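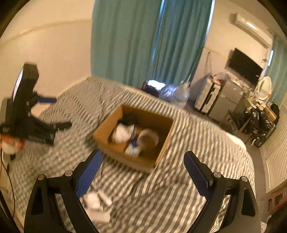
Open cardboard box on a striped sheet.

Velgate Poetry Reviews
README for the August release

What is in this release

Velgate is a set of short English-language reviews of poetry collections and pamphlets, gathered from the back pages of small magazines and typed up as plain text. There are nearly 2,000 reviews, covering 600 books. The longest is a piece on the collected poems of Szewczyk, which ran across two issues of Nirari and has been joined into one record.

Most of the reviews are between one and four paragraphs. A few are single sentences. We kept those, including the one that only says "More of the same, with herons."

Files

reviews.csv - one row per review
books.csv - one row per book, linked by book_id
magazines.csv - the 9 magazines, with the issues we had access to
notes.txt - corrections and open questions, in no special order

Fields in reviews.csv

review_id: a number, never reused
book_id: matches books.csv
magazine: short name of the magazine
reviewer: name as printed, or blank
text: the review itself
quoted: yes if the review quotes more than two lines of verse
form: what the reviewer calls the poems (sonnets, prose poems, sequence and so on), left blank if they don't say

How it was made

Samah Tawfik typed the Nirari and Grokov reviews from the printed issues. Cameron Rutherford did the other seven magazines, partly from scans, and checked both batches against the originals. Spelling was left as printed. Line breaks in quoted verse are marked with a slash. Where a reviewer had already run lines together, we did not try to put them back.

The "form" column was filled in by hand. We disagreed on 142 reviews, mostly over whether "sequence" was being used as a form or just meant several poems in a row. Those rows have a question mark after the entry.

Known problems

Grokov did not print reviewers' names in its early issues, so that column is thin. Initials are given as initials even when we had a good guess.

Translated books are listed under the poet, with the translator in a separate column of books.csv. Some reviews never mention the translator, and in those cases we took the name from the book's title page if we had a copy. If not, it is blank.

Scans from the older issues lose the right-hand edge of some pages. Missing words are shown as [...].

Quoted verse

Reviews with longer quotations are held back from the public files. The row is there, with "quoted" set to yes, but the text stops before the quotation starts.

Corrections

Send the review_id and the fix. Page numbers help - a photo of the page is better.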